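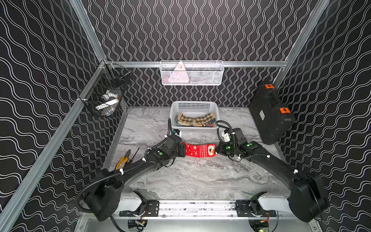

2018-06-27

Katagami lot, Maurya collection. Continuing from the loose sheets at the back of the binder.

Carried over: humidity chamber test on the scrap piece, notes on the stamps, decide about the torn chrysanthemum. Did the first two. Third one still hanging.

Chamber. Put the scrap in overnight with damp blotter under the Gore-Tex, lid down, no weight. Curl relaxed most of the way by morning, not all. Paper still feels like thin leather, the persimmon juice keeps the water out just as it's supposed to, so it takes forever. Don't be tempted to spray. I sprayed one in April (the wave pattern with the corner gone) and got a tide line you can see from across the room. It's faint now under raking light but it's there. Write on the folder so whoever gets it next knows it was me and not the 19th century.

Brown came off on the blotter again. Light tea color, more at the cut edges than in the margins. Blotter kept, labeled, in the sleeve with the scrap. Not sure if that's tannin or just a hundred years of smoke and dirty starch. Probably both. Does not wipe off dry. Does come off on a damp swab, slowly, and I'd like it to stay where it is please. So: humidify yes, wash no. Putting that here so we stop having the conversation.

Flattening. Felt sandwich, light board, changed the felts at lunch and again before leaving. The silk threads are the worry. Where the threads cross a big open area they've shrunk or the paper has grown, one or the other, and the sheet wants to dome between them. If I press it hard the little bridges will go. Light board only. Leave it longer.

Threads vs. gauze - sorting so far
Went through the whole top tray with the loupe, finally.
Itoire (single threads sandwiched between the two layers of paper): the stripes, the small hemp leaf, the cranes. Threads run right through the joint, you can only really see them in the openings. Lovely work. You need to split the sheet, lay the threads, and put both halves back so the cuts line up exactly.
Shabari (gauze lacquered on one side): the big bamboo, the fans, the two with writing in the margin.
No support at all: the tiny dotted ones. They don't need it, all holes and no islands.
Can't tell: the clouds. Something is glued over the back, looks like a later repair with modern net. Shiny. Doesn't take the light like silk does. Ask Ilango to look, he's better at fibers than me.

The gauze would put that group after about 1920 if you believe the usual rule. I half believe it. Gauze gets added to older stencils when the threads fail, the dyers weren't keeping them nice for us. So a gauze date is a date for the gauze. The bamboo has old thread stubs at the edge of two openings, broken off, with gauze over the top. So that one is a thread stencil that got rescued. Draw this. (Drawing on the back of this sheet, not good.)

Stamps
OK this took most of the morning. Nearly every sheet has something stamped in the right margin, usualy two or three impressions, sometimes on top of each other. Black mostly, one reddish.

What I think they are, in order of how sure I am:
- Dealer's marks. Peddlers out of Shiroko and Jike carried these all over to the dyers, and the stamp says whose stock it was. Several of ours share the same round one with the character in a ring. Good for grouping, not great for dating.
- Pattern numbers. Handwritten kanji numerals, brush, quick. One reads 456, and that's the only one I'd put money on. The rest have a stroke missing or run into a hole.
- Dyer's own marks. The ones written in the bottom margin, scrawled, different hand every time.
- The oblong with four characters. No idea. Not a carver, I don't think. Carvers mostly didn't sign. If it was a print I'd say publisher but it isn't a print.

Tracing the oblong one under transmitted light was better than photographing it. The ink is nearly the same brown-black as the paper, so in normal light you see nothing. Infrared would do it in five minutes. Ilango Murthy says he can get an hour on the camera upstairs if we go after their coins are finished. Said yes. Whole tray goes up flat, in the shallow box, NOT the portfolio.

He also thinks the third character in the oblong is "ya", as in a shop name. I had it as two characters. He's right, I think, the gap I was seeing is a wormhole.

Worm. Old damage, clean, no frass in the sleeves. Checked the box corners too. Fine.

The torn chrysanthemum
Ugh. Big flower, left side, petals cut as long thin slits with hair-thin paper between. Tear goes from the margin straight through three petals and stops at the center. Some bridges broken but still there, hanging off. A couple are gone.

Option a: bridge with tengujo strips toned to match, wheat starch, from the back. Reversible, looks ok, adds almost no thickness. Slow. Water in the paste is the thing, see tide line above. Paste would need to be nearly dry.

Option b: Klucel in ethanol on pre-coated tissue, reactivate in place. No water. But I don't know what the ethanol does to the persimmon layer and nobody has given me a straight answer.

Option c: leave it, mount in a window with soft support behind and stop fiddling.

Tried b on the scrap this afternoon. Tissue held. Slight dark halo where the ethanol went past the tissue, gone after an hour, mostly. Tried a with paste as dry as I could work it. No halo, held better, but took me three goes to get it down without dragging the bridge along. Shaky hands after coffee, do this first thing in the morning.

Leaning a for the tear and leaving the missing bridges missing. The owner doesn't want a pattern that could be used for dyeing, he wants something he can open and look at. Filling in petals would be making things up.

Toning: Vemutis sent the new tissue and it's too white, as ordered, my fault. Toned a sheet with dilute acrylics. First batch too red. Second one ok in daylight, greenish under the bench lamp. Third is a mix of the two and I'm happy with it. Recipe is on the sheet itself, in the corner. Don't cut that corner off.

Otine - the new blotter. Nicer surface than the old stuff, no texture transfering, but it's slower to pick up moisture. Add time if using in the chamber. Also it curls. Store under weight.

Money / paperwork
Owner's insurance form wants one value per stencil. That isn't how anyone sells them, they go in bundles and the good ones go singly. Wrote 2000 for the lot at what it would bring as is, 3000 if the thread ones are pulled out and offered separately. He thinks it should be over that, his aunt was told something on the phone once. Not our job to value anyway, told him to get an auction house to sign it. Form goes back with the appraisal boxes left blank and a note.

He asked also whether they're "real Ise". Told him Ise is where the cutting was done for most of them everywhere, so yes probably, and that it doesn't narrow things down much. He seemed let down. Should have put that better. The cranes are really very fine, should tell him that instead.

Storage
Unora folders came in. Two sizes, both wrong for the bamboo. Fine for everything else. Interleave with the smooth tissue, never the soft fluffy one - it grabs the cut edges and you don't notice until you lift it. Had to free the hemp leaf with a spatula, took ages, no loss but close. Fluffy tissue is now in the packing cupboard and should stay there.

Lift everything on a board. Don't pick up by the margin even though the margin looks strong. It is strong, it's the join with the pattern that isn't.

Folder labels in pencil, pattern in plain English plus the tray position. I've been calling them by nicknames (bamboo, clouds, the awful dots) and so has Ilango, and his dots aren't my dots. Agreed today: his dots = shark skin, the very small ones in arcs. My dots = the grid. Fixed on the folders. Not fixed in the April notes, so watch it if you go back to those.

Cutting technique while I was at the loupe
Shark skin is awl work, the semi-circular blade turned on the spot. Holes perfectly round on the front, slight burr on the back, which tells you which side was up. Stripes are pulled with a knife and ruler. Hemp leaf has both thrust cutting and something punched, the little diamonds are too identical to be knife. On the fans, the ribs wobble a bit toward the bottom edge. Tired or a dull blade, or an apprentice finishing off.

One thing to look at again: the register pinholes on the cranes don't match at the two ends. If they don't line up, the repeat would walk when the dyer moved the stencil down the cloth. Either I've measured from the wrong hole or it's one of a pair and the mate isn't in this lot. Lay a Mylar over and mark both ends. If it's a pair there'd be areas that look oddly empty, and there is a blank bit beside the lower crane that has bothered me from the start.

Next
Swap felts, first thing.
Chrysanthemum tear before coffee.
Mylar on the cranes.
Ask about the net on the clouds.
Box for upstairs, foam corners need cutting.
Order folder for the bamboo, measure it twice this time. Length with the curl out.
Humidity in the chamber at the end of the day was fine, lid clipped, scrap back in on the new blotter for comparsion.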